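Riralby open day

The Riralby open day is a yearly demonstration of household robots held each February in Sestden. I've been twice now, so I guess I'm the one writing this page! About 300 people come through, and most of them end up in the bedroom, where the two-armed machine called Trornside has one chore: litter on the carpet goes in the bin.

Roald Sæther set up the room when I went (bed, nightstand, sofa, the works), and you stand behind a rope and watch. It's slow, so bring a coffee. The arms are white with two-finger grippers, and the litter is the ordinary stuff you'd find in any hotel room, wrappers and plastic bottles mostly.

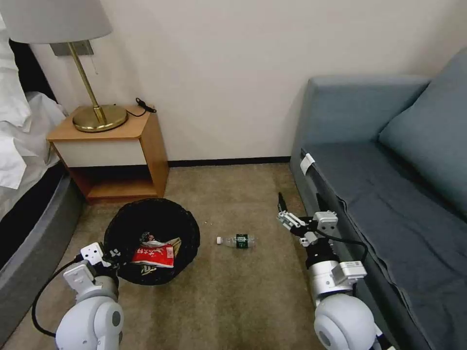 Trornside at the litter chore, with a black bin on the carpet in both views.
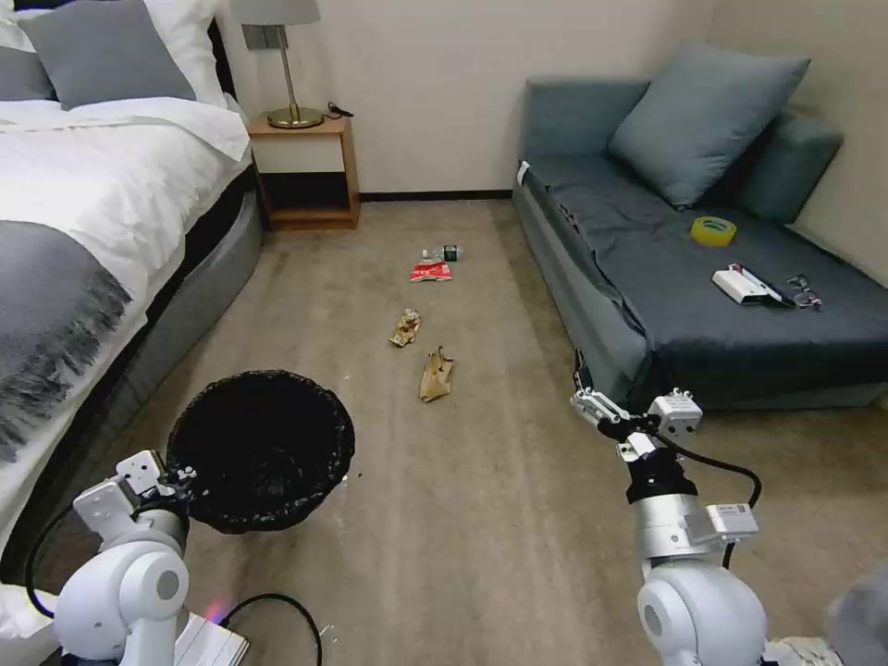
Liesbeth Stevens wrote to me afterward that the bottle is the easy part and that she'd much sooner see it cope with a wet towel or a dropped sock. Fair enough, and I passed that along. Each run gets 50 minutes, with a talk by Genalyn Lacson in between. Doors open at 10 in the morning, and parking is behind the Nasution building.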